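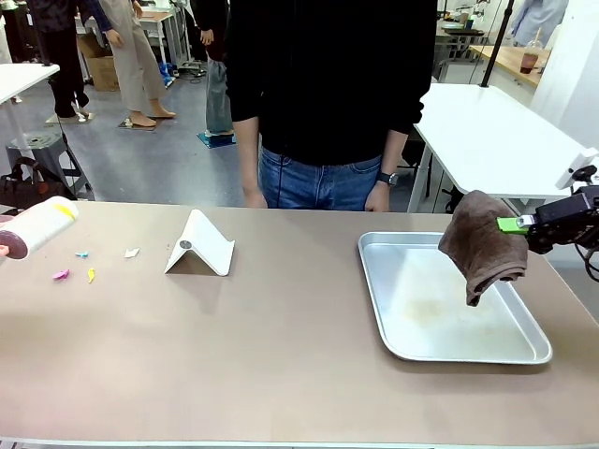 How I clear and wipe down a craft table after a messy afternoon

Posted June 26, 2023 by Brenda Bellamy

I share a long worktable with a bunch of other people, and by four in the afternoon it usually looks like a parade went through. Snips of colored paper, lint, fluff, a tray with something dried on the bottom. For years I just swept the lot onto the floor with my forearm and then had to deal with the floor (and my forearm). So I finally worked out a routine, and my friend Leopold Aebischer bugged me until I wrote it down.

What I use

A lint roller with a fresh sheet on it
A brown terry towel, the older the better
A shallow tray with rounded corners, big enough to lay a folded towel in
Warm water and a drop of dish soap
A second cloth for drying

My towel is a Sitau from the clearance bin and I've washed it so many times it's gone flat, but it still grabs dust better than anything new. The soap is Cladano, unscented. Use whatever is under your sink, it's soap.

Step 1: Pick up the big bits by hand

Anything you can pinch, pinch. Light blue scraps, pink scraps, the skinny yellow ones that like to hide behind things. Don't get the towel out yet! A damp towel will glue paper to the tabletop and you'll be scratching at it with a fingernail.

Step 2: Move the standing stuff

I shift phone stands, jars and tubs to one end. You can work around them if you're in a hurry – I often do – but you'll get a little ring of crumbs around each one and it will bug you later. Put lids on tubs before you move them. I learned that one with a full tub of beads in April.

Step 3: Roll the lint

Go in one direction, toward yourself, with light pressure. Pushing hard doesn't pick up more, it only makes the sheet stick to the table. When the sheet stops feeling tacky, tear it off and keep going. On a table as long as ours I go through 8 sheets if there's been felt involved, and maybe two if it was only paper.

Leave the roller lying on its side when you're done, well back from the edge. Ours rolls. It has gone under the radiator more than once. 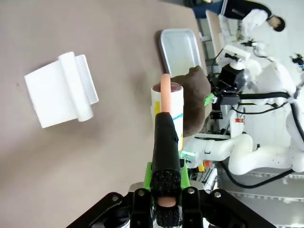
White tub in the middle, tray and brown cloth off to the right.

Step 4: Fold the towel

Fold it in half, then in half again, so you get a pad with several clean faces. Dip one face in the soapy water, wring it until it stops dripping, and start at the far end of the table. Overlapping strokes, nice and slow. Flip to a clean face whenever the one you're using looks gray. If you use a bunched-up towel you'll get streaks, and you'll also lose track of which part is clean (ask me how I know).

Step 5: Do the tray

I save the tray for last. Ours picks up yellowy brown marks, mostly from glue and tea, because Leopold parks his teabags in it. Put in enough warm water to cover the bottom, leave it while you put the supplies away, then rub with the towel and tip it out in the sink. For stubborn spots I make a paste of baking soda and water and go in little circles. Run a corner of the towel under the rim too, that's where the glue hides.

If your tray is metal, skip the scouring pad. I dulled a lovely old Santoro one that way and I'm still mad about it.

Step 6: Dry it off

Wipe everything with the dry cloth, then hang the towel up somewhere with air around it. A wet terry towel left in a heap smells like a pond by morning.

A couple of extras

Zanetti sells lint roller refills in a multipack and they fit our handle fine, though the perforations are a bit stingy. Tear slowly.

If there's glitter, do step 3 twice and lower your expectations.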